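Teaching the arm a drawer task: leader arm or hand guiding?
Forum > Arms and Grippers > Teaching by Demonstration

brorkfan43
Hi all! We just got time on the white arm at Brorkwood and I'm hooked. The task is opening a drawer, dropping a can in, closing it again. I've been grabbing the wrist and moving it through by hand, and it's so much fun, but the replays look jerky right at the handle. Should I switch to remote control before I record a whole pile of these?

slowgripper
Switch! I did up to 400 drawer pulls by hand guiding last winter and then threw most of them out. Your own hand ends up in the camera view, and you push with your shoulder in ways the motors can't copy. With a leader arm you only get what the robot can really do.

tinbucket
Have to disagree with slowgripper a little. For a stiff drawer I still love hand guiding - you feel the pull through the arm and you find the right angle in two tries. Over remote I yank the handle sideways every time (my drawers at Marska hate me).

slowgripper
Sure, for finding the angle. I wouldn't train on it though.

brorkfan43
What about the low drawers? The top one I can manage over remote, but down near the floor I lose track of where the fingers are.

moreira_bench
Go low first and slow down before you get to the handle. We run the Moreira setup over remote only, and the bottom drawer took me 20 bad takes before one I liked. Now it's my favorite part! I bring the gripper down in front of the drawer, stop, check the fingers, then go in. Leave the stop in the recording, it does no harm.
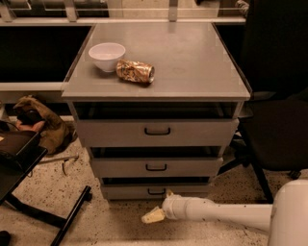 Gripper down by the bottom drawer, bowl and crushed can up on top.

tinbucket
Ooh, nice, the U-shaped handles are a treat to hook. Do you move the can between takes?

moreira_bench
Every take. Bowl too, and I turn the can so it doesn't always point the same way.

slowgripper
I'd keep the bowl put for the first batch and only move the can. Too much change early on and you can't tell what went wrong.

moreira_bench
We tried it both ways and I liked the messy one better, but we had more takes to play with. The Platstead folks went to 2000!

brorkfan43
2000, wow. OK, plan for tonight: hand guide a few just to feel the pull, delete them, then record over remote starting with the bottom drawer. Can moves, bowl stays. I'll post the replays when I have them!

tinbucket
Keep one of the hand guided ones to compare. Please. For me.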